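I've been writing letters for the prisoners' group in Clesarcombe for nine years now, and I still chew my pen over the first line (every single time!). Last month we sent off 20 of them about the Gedov detainees, who have been held since May without a hearing, and my hand ached for two days afterward. The petition in Patton has passed 1000 names, which cheered me up no end.

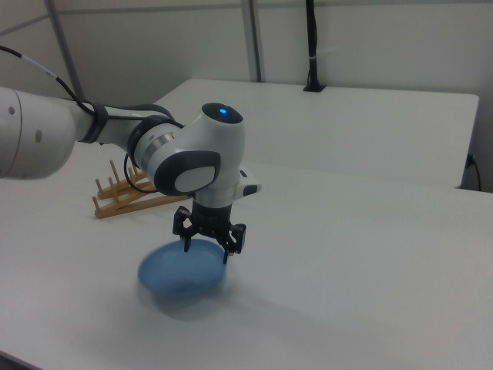
Light blue plate, white tabletop.

Next up is the letter to the ministry, and I do mean to keep it to one page this time.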